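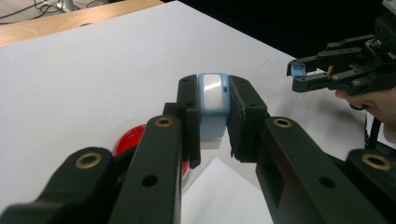 Werkstattbuch, April, Sauerteig-Ecke

Charge 8 ist die erste, bei der ich wirklich gejubelt habe! Ansatz Jaltholm, mit Roggenvollkorn gefüttert, heute früh um halb sieben schon fast am Deckel. Geruch nach Joghurt und grünem Apfel, kein bisschen Aceton mehr (die Umstellung auf kühleres Wasser war also goldrichtig, glaube ich).

Teig:
686 g Weizenmehl von Fakero
200 g Anstellgut
Salz nach Gefühl, nächstes Mal bitte wiegen!

Das Mehl zieht mehr Wasser als das alte von Mbeki. Nach dem ersten Falten noch ein widerspenstiger Klumpen, nach dem dritten dann diese herrlich gespannte Haut mit kleinen Blasen darunter. Stockgare bis kurz nach Mittag, danach in den Kühlschrank, unteres Fach. Wer den Teig rausholt: bitte nicht noch mal durchkneten, sonst ist die ganze Luft weg.

Arbeitsfläche vor dem Formen nur ganz dünn mehlen, beim letzten Mal hatten wir Mehlnester in der Krume.
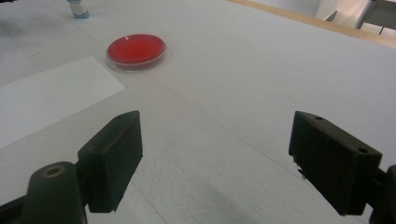
Backen und Anschnitt

Mit viel Dampf angebacken, dann Deckel ab und kräftig ausbacken. Kerntemperatur 93 Grad, könnte für meinen Geschmack noch etwas höher. Der Ausbund ist richtig weit aufgerissen und die Kruste hat beim Abkühlen geknistert, ich stand bestimmt fünf Minuten daneben und habe nur zugehört. Krume feucht, mittelgroße Poren, unten eine Spur zu dicht.

Offen: Flenska als zweiten Ansatz parallel führen, gleiche Mehlmenge. Und Gärkörbchen ausbürsten.

Diese Website verwendet Cookies. Mit der weiteren Nutzung stimmen Sie dem zu. Akzeptieren | Einstellungen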